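From: list member, Tadia site
To: predonum-users
Date: 2023-07-21
Subject: Re: [predonum-users] Prandero buying Predonum – what happens with our licences?

Hello all,

Thank you to the person who started this thread. I was also surprised by the announcement, and I have read the questions and answers of the last days with interest. I will answer to the quoted message part by part, but please excuse me if my English is sometimes stiff. It is my third language and I write slowly.

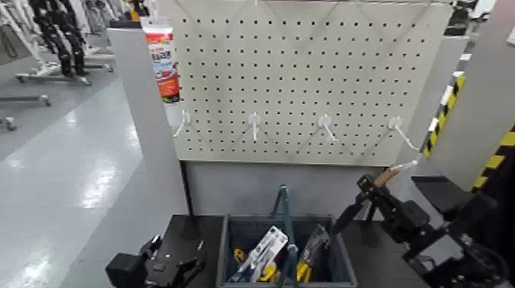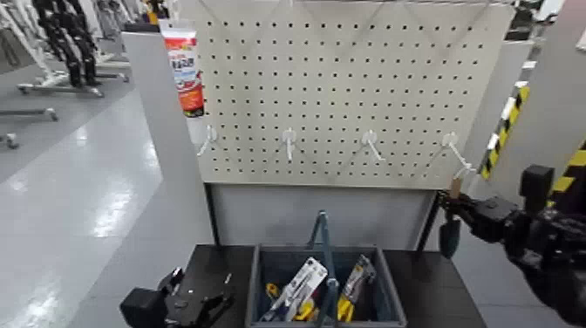
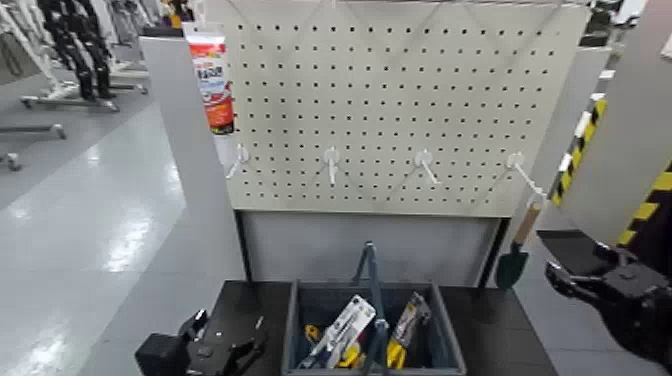

Pegboard with the four hooks, three views.

> We run the hosted version of Predonum with 37 seats, and our contract
> renews in January. The letter from Prandero says that "existing
> agreements will be honoured". Does anybody know if this includes the
> price, or only the service?

I asked the same question to our account manager, and the answer was that it includes both, until the end of the present term. After that term, the Prandero price list applies. I do not have this list. I asked for it two times and I was told that it is "being finalised". So my advice would be to request a written quote for the renewal now, and to ask that the quote is valid for at least 100 days. We did this at Tadia and we received it, but only after we had insisted a little.

Please look also at the notice period in your contract. In ours it is three months, and the contract renews automatically if we stay silent. With a renewal in January, you would have to decide in the autumn at the latest. The text about this is not in the main agreement but in the schedule at the end, under the heading "Term", and I only found it because our legal department pointed me there. It could be that your version is different from mine, as the contracts were rewritten at least once during the years.

> Also, what is the plan for the on-premises edition? We have a second
> office which is not permitted to use the cloud, and they are nervous.

This is the part where I am more worried than the others on this list. In the announcement there are two long paragraphs about the hosted product and how it will be joined with the Prandero suite. For the on-premises edition there is one sentence, and it says only that support continues. It does not say that development continues. I may be reading too much in this, as my native language makes a stronger difference between these two words than English does. But I have seen before how a product is "supported" for several years and in this time receives only security corrections, until the customers leave by themselves.

On the call for customers, somebody asked directly about the roadmap for on-premises. The answer was friendly, but it was about something else (the new sign-in service). I wrote down the words as well as I could: "We are listening to all customer segments and will share more in due course." For me this is not an answer on which I can plan a budget.

If your second office has its own maintenance contract, I would check which version is named in it. Ours says "the current major version and the one before". If Prandero decides to change the numbering, for example to bring it in line with their own products, the sentence could suddenly mean something different. I have asked for a clarification about this and will write to the list when I receive it.

> Somebody mentioned that the Man connector will be dropped. Is that
> confirmed? We use it every night for the export to payroll.

I do not think that it is confirmed. For those who are newer here: Man is the old connector layer that moves records between Predonum and other systems, and its short name makes it very hard to search for in the archives. Try "man-connector" with the hyphen, which gives much better results.

What I know is the following. In the release notes of the last minor version, Man is listed under "components in review". In the version before it was under "core components". There is no explanation for the change. I opened a ticket, and the support colleague told me that "in review" has no technical meaning at the moment, and that nobody has been moved away from the team that maintains it. I believe this colleague, who has always been correct with me. But the decision will surely be taken at another level.

Prandero has its own integration product, which they sell separately, and it would be logical from their side to prefer it. The two are not compatible. The Man job files are plain text and can be read by anyone with patience; the Prandero product keeps its definitions in a database. A migration tool would be possible to write, I think, but the scheduling part would be difficult. In Man one can say "run after job X has finished, but not before a certain hour", and I found no equal function in the public documentation of the other product.

For your payroll export my suggestion is to make now a complete list of the jobs, with the source, the target and the person responsible in your organization. We did it at Tadia in the spring for another reason, and it was useful. We discovered five jobs that wrote files to a folder which no system was reading any more. One of them had been doing so since before I was hired. We switched them off and no complaint arrived.

> Has anyone looked at alternatives seriously? I don't want to be
> disloyal but my manager is asking.

I do not see this as disloyal. It is a normal part of the work, and also the negotiation goes better when the other side knows that you have looked.

We made a small comparison with three products. I prefer not to put their names on a public list, because our tests were short and perhaps not fair to them, but I can describe the result in a general way. The first was cheaper and could do most of what we need, but its permission model knows only "user" and "administrator", and this is too coarse for us. The second was very good in every aspect, but the price was far above what we pay now, even with the discount offered for a change from a competitor. The third was open source. I liked it personally the most. The problem is that we would need somebody in the house who looks after it, and at the moment this somebody would be me, next to my other duties.

Our conclusion for now is to stay with Predonum for one more term and to look again after that. The cost of the migration was estimated by us at around 5 months of work for a small team, and the largest part of it was not the data. It was the forms, and the training of colleagues who have used the same screens for a long time. If you do your own estimate, please do not forget the forms. In our first calculation they were missing completely.

Some more points, which were not in the quoted message but were asked by others in this thread:

Data location. The letter says that hosted data stay "in the region of the customer". I asked if this is also true for the backups. The reply was yes for the daily backups. For the long-term archive they will come back to me. If you are in the public sector, or you have customers who are, I would get this in writing before any signature.

The community forum. It will be closed for new messages and moved, read-only, to the Prandero help centre. No day was given for it. If you have useful threads there, save them. When the documentation site was moved the last time, most of the links inside of it were broken, and the attachments of older messages disappeared. I have saved the threads about LDAP and about the report designer, and can send them to anybody who writes to me off-list.

This mailing list. It does not belong to Predonum or to Prandero, so it can continue as it is. I would be happy about that. I have learned more from this list than from the official training, and I say this with respect for the trainers.

The partner programme. I can't say anything about it, as we buy directly. In the earlier part of this thread a reseller wrote that the margins will change. Perhaps somebody from that side can tell us if the customers who buy through a partner will be moved to a direct contract, or if they can choose. Two of our sister companies are in this situation and they received no letter at all until now, which seems to me a mistake in the address list – but I can be wrong.

One request to finish. If somebody has received the new general terms from Prandero, could you compare section nine with the old Predonum terms? In my copy the paragraph about the export of data at the end of the contract has become shorter. Before, it promised an export in a documented format, free of charge, inside of 30 days. Now it speaks about "reasonable assistance", and there is no word about the cost. I would like to know if all customers got this text or if there is more than one version in circulation. You do not need to send me the document, the wording of this paragraph is enough.

I am away from my desk for the next two weeks and will read the list only in the evenings, so please have some patience with my replies.

With kind regards from the Tadia site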